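Lirnus 1805 Glass Storage Jar, Threaded Neck, Printed Front

Item: 1805
Range: Lirnus Pantry and Table
Sold: singly or in case quantities of 8
Closure: screw cap, sold separately (item 2322)

Overview

The 1805 is a tall, clear glass jar for liquids and pourable dry goods. The body is rounded toward the base and tapers to a narrow cylindrical neck with an external screw thread. It is intended for table service, refrigerator storage and short-term pantry storage. The jar is not rated for pressure canning or for carbonated drinks.

The body is one piece of soda-lime glass. There is no seam at the shoulder and no applied foot. The rim is fire-polished, so the jar can be poured from or drunk from without a cap in place. The thread starts just under the rim and accepts the Lirnus 2322 cap. Caps from the older Wiven line share the same diameter but have a coarser pitch. They will turn partway and then bind. Do not force them.

Decoration

The standard version carries a yellow flower print on the front with a line of dark lettering below it. The print is applied to the outside of the glass and cured before the jar is packed. It does not come into contact with the contents. Lettering wraps with the curve of the body and is meant to be read straight on. Petal color varies slightly between production runs, from plain yellow to yellow with orange at the tips. Orders that need a close color match should be placed as a single case, since cases are packed from one run.

An undecorated version is available to order. Allow extra lead time.

Filling and pouring

Fill through a funnel. The neck is too narrow for a standard ladle, and most measuring cups will spill at the rim. Leave the upper part of the jar empty if the contents are going to be shaken or chilled. 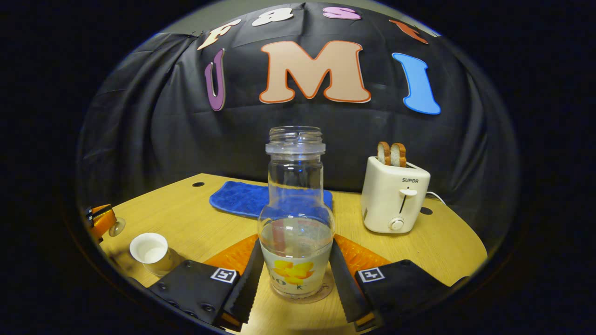

Cloudy liquids such as barley water, rice water, diluted syrups and unfiltered juice will settle if left standing. Swirl the jar by the neck before pouring. Because the body is wider than the neck, the first pour comes slowly and then speeds up as air enters. Tilt to a shallow angle, wait for the flow to even out, then increase the angle. Thick liquids such as honey or condensed milk pour poorly from this shape, and the wide-mouth Geten jar is a better choice for them.

Surface and placement

The base is flat with a slight push-up in the center. On bare wood or stone, a soft mat or folded towel is recommended under the working area, mainly to deaden the contact when the jar is set down. Cotton terry works well. Avoid rubberized mats with a raised pattern - the jar can rock on them when it is nearly empty.

Do not place the jar on a hot burner, a warming plate or a cold stone counter directly after filling with hot liquid. The glass is not tempered. Let hot contents cool to hand-warm before filling.

Cleaning

The jar is dishwasher safe on the top rack, but the print will keep its gloss longer with hand washing. Use a bottle brush with a bent head. A straight brush reaches the base but misses the inside of the shoulder, where residue tends to collect. Starch film comes off with warm water and a spoonful of baking soda left to stand overnight. Rinse twice.

Do not use steel wool or scouring powder on the front. Citrus-based label removers will soften the print.

Dry upside down on an open rack with the cap off. Storing the jar closed while damp leaves an odor in the cap liner, and the liner is not sold as a separate part.

Cap 2322

White polypropylene with a removable foam liner. Hand-tighten only. The cap seals against the top of the rim, so check the rim for chips before each use. A jar with a chipped rim should be discarded.

The cap is leak-resistant with the jar standing. It is not intended for storage on its side or for transport in a bag.

Packing and shipping

Single jars ship in a molded pulp sleeve inside a corrugated carton. Cases of 8 ship with cardboard dividers and 2 layers of padding at the base. Keep the dividers if the jars will be put away for the season - they fit the Hedlund shelf crate without trimming.

Report breakage with the carton still on hand. Orders received by noon leave the same day. No dispatch on Saturday.

Contacts

Trade orders and case pricing: Rosine Masson
Undecorated and custom print: Barbara Bielecka

Related items

2322 screw cap, white
Geten wide-mouth jar
Hedlund shelf crate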